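Section 4: Descaling the Karnport Countertop Kettle

Read all of this section before you start. It takes less time than the descaling does, and much less time than descaling twice.

You will need one sachet of Suduver descaling powder, a mug, a measuring jug, and a sink you are willing to stand next to.
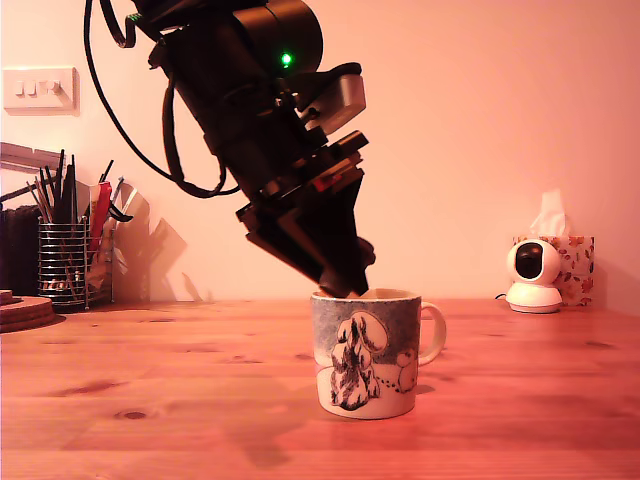
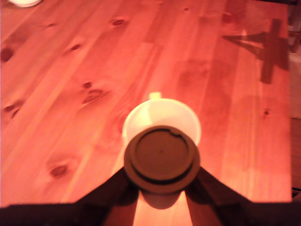

Scale is the chalky crust that hard water leaves behind when it boils. It will not hurt you, but it makes the kettle slow and loud, and eventually the kettle starts shutting off early out of what looks like spite. The fastest test is to boil a kettle of water, pour some into a plain white mug with a pale inside, and let it stand. Flakes and cloudiness show up against that; in your favorite brown stoneware they do not, and you will drink them.

4.1 When to descale

Every 100 boils, or when the SCALE light comes on, whichever annoys you first. In soft-water areas you may go from October to spring without seeing the light. In hard-water areas you and the light will become close.

4.2 Procedure

1. Unplug the kettle and lift it off its base. Let it cool completely.

2. Remove the spout filter by squeezing the two tabs and pulling up. If it doesn't come out, squeeze the tabs, as opposed to the things next to the tabs.

3. Fill the kettle with cold water to the MID line.

4. Empty one sachet of powder into the water. Do not add a second sachet for luck.

5. Put the kettle back on its base, plug it in, and press and hold BOIL until the light turns amber. This is the descale program. It heats the water to well below boiling and then sits there for 37 minutes.

6. Walk away. The kettle will click now and then.

7. When the kettle beeps, unplug it and pour the contents down the sink. Pour slowly. The liquid is hot and tastes exactly as you would imagine.

8. Fill to MAX with fresh water, boil, and discard. Do this two more times.

9. Rinse the spout filter under the tap, brush off anything stubborn with an old toothbrush, and click it back in.

CAUTION: Never open the lid while the amber light is on. Steam comes out before you have finished regretting it.

CAUTION: Do not immerse the kettle or its base in water. The dishwasher counts as water.

NOTE: Vinegar works, after a fashion. It also works on the lid seal, which is a Coltex part, and which we will not replace under warranty if it smells like a salad.

4.3 Resetting the light

The SCALE light turns itself off after the third rinse boil. If it stays on, hold BOIL and KEEP WARM together until you hear two beeps. Holding them together without descaling will also turn off the light. We can't stop you.

4.4 If something goes wrong

Display shows 1416: the kettle was lifted during the descale program. Put it back and start again from step 5. The same sachet is fine.

Display shows 1487: there isn't enough water. Unplug the kettle, let it cool, top up to the MID line and restart.

Display shows nothing: check that it is plugged in. We are required to mention this first, and you would be surprised how often we get to stop there.

For spout filters and seals, order from Higuchi parts supply. Questions about this section may be sent to Tomomi Ogura at the service desk, who wrote the procedure and has descaled more kettles than she cares to discuss.

Continue to Section 5, Storing the Cord.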